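Burville, Tue 7 March

Nechyporuk opens orders for Itness hand-held gripper kit

Nechyporuk is thrilled to open orders for Itness, its hand-held gripper kit for teams teaching robots household jobs. You carry it through an ordinary home, do the chore, and it records as you go. No robot needed on site!

The first run is 141 kits, each with spare fingers and a carry case. Trial users in Plorkurby have already logged 2000 tasks, with laundry the clear favourite.

"People pick it up and start on the washing before we've finished explaining," said product lead Gergely Orbán. "I love that."
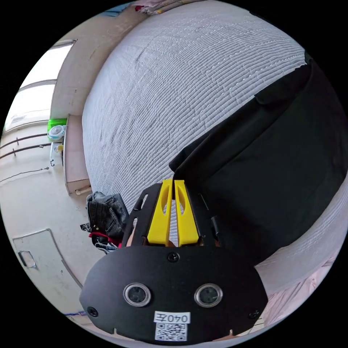
The gripper's yellow fingers at the edge of a dark cloth on a quilted bed cover.

Orders ship from Burville within 20 days.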